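6. Comparing two gripper sets on the twin-arm bench

Use this section once both arms have passed the power-on check in Section 5. It covers fitting a second finger set, teaching it to the Prollonix controller, and running the same handling trial with each set so the results can be put side by side. Part numbers are for the Nistden bench kit, revision 2. If you have the earlier kit, the finger mounts are different and the torque value in step 5 does not apply.

6.1 Before you start

You will need:
Finger set A (flat pads, supplied fitted)
Finger set B (grooved pads, part 2429)
Pad spacer, part 1106
2.5 mm hex driver with torque handle
Lint-free wipes and isopropyl alcohol
A printed trial sheet for each finger set

Pick one arm for the trial and stay with it. Left and right are given from the robot's side, looking out from the bases across the table. The rest of this section assumes the right arm.

CAUTION: Press the red button at the base of both arms before putting your hands into the work area. Stopping one arm does not stop the other.

6.2 Fitting finger set B

1. In the controller, open Tools and choose Park for Service. Wait for the arm to come to rest with the gripper low and facing inward.

2. Stop both arms.

3. Undo the two screws on each finger and slide the fingers off toward the tip. Keep the screws with their own finger. The outer pair is slightly longer.

4. Wipe the carrier faces. Old thread compound left in the corners will hold the finger off square and you'll see it later as a pad gap at one end.

5. Slide the set B fingers on until they seat, then tighten to 0.9 Nm. Do not use the spacer unless the pads fail to meet when closed.

6. Check the cable run along the forearm. There should be enough slack for the wrist to turn fully both ways by hand. If a strap is pulling, move the strap. Don't lengthen the loop at the elbow, where it can catch on the upper link.

NOTE: Set B is heavier than set A. The arm will run with the wrong payload value, but it will feel soft at the end of each move and place objects low.

6.3 Teaching the new set

7. Release the stop on the right arm only and leave the left arm stopped.

8. Open Tools, then New Tool, and give the set a name you'll recognise in the log. Avoid spaces. The log export cuts the name at the first one.

9. Run Find Closed. The fingers close slowly until they touch and the controller stores that position as zero.

10. Run Find Open, then enter the payload from the card packed with the fingers.

11. Run the wrist camera check. The tips of both fingers should show inside the guide box on the controller display. If one is outside it, the camera bracket has been knocked and needs realigning (Section 4.6) before you go any further.

12. Save. The controller does not save on exit.

6.4 Choosing the trial objects

A useful trial has a mix of shapes at bench height: something transparent, something thin and flat, something that stands up on its own. Small labware does this well and is cheap to replace. Set each object down in a marked position so you can return it there between runs. A fine pencil mark is enough on most tabletops, and tape edges will lift a lid and spoil the comparison.

Leave clearance behind the objects for the forearm. Any lamp, sensor or cord on the table should be outside the reach envelope shown on the controller map, or added to the map as a keep-out.

CAUTION: Metal instruments such as scissors or forceps can chip the pad edge if the gripper closes on them at default force. Set the force limit to Low before including them.

6.5 Running the trial

13. Release the stop on the left arm and load the program Compare_Pick. The left arm holds beside the rack through the run and its camera records from the side. The right arm does all the handling.

14. Set speed to 30 per cent for the first run. Stay within reach of a stop button.

15. Start the run. At the first object the gripper comes down low over the table before it closes.

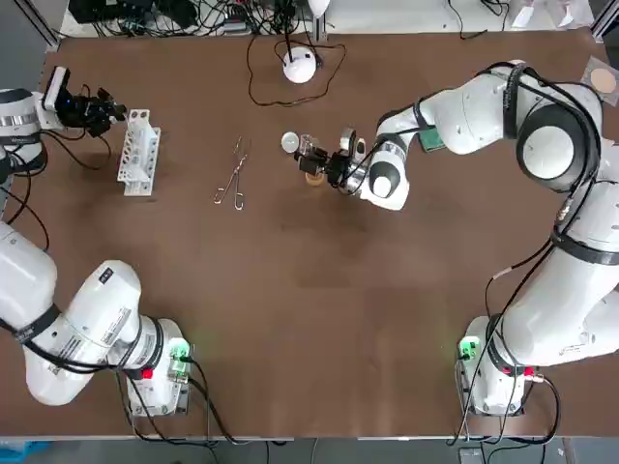
Jeptoo Muriithi: On our bench the grooved pads were better on thin-walled cups and worse on lids. The groove gives a lid somewhere to tip. We ended up keeping set A for anything flat, and I'd suggest running lids as a separate sheet so they don't drag the whole score one way.

16. Record each attempt on the sheet as held, slipped or missed. Count an object that turns in the fingers but stays in them as slipped.

17. Return every object to its mark and repeat at working speed.

18. Repeat steps 1 to 6 to refit set A, select its saved tool, and do both runs again with the same objects in the same order.

If lids are on a separate sheet as described in the comment above, use the program Compare_Flat for them. It approaches at a shallower angle and opens the fingers wider.

6.6 If the results don't look right

Every pick is off to the same side: wrong tool selected, or the finger is not seated. Go back to step 5.

Clear objects are missed but others are fine: change the bench lighting before changing anything in the controller. Glare on the rim is the usual trouble.

The arm stops partway with a cable warning: check the straps as in step 6, with both arms stopped.

Set A scores lower after refitting than it did when new: inspect the pads for nicks. Replacement pads are ordered through Hilline.

Save both logs before powering down — the controller clears unsaved runs at shutdown.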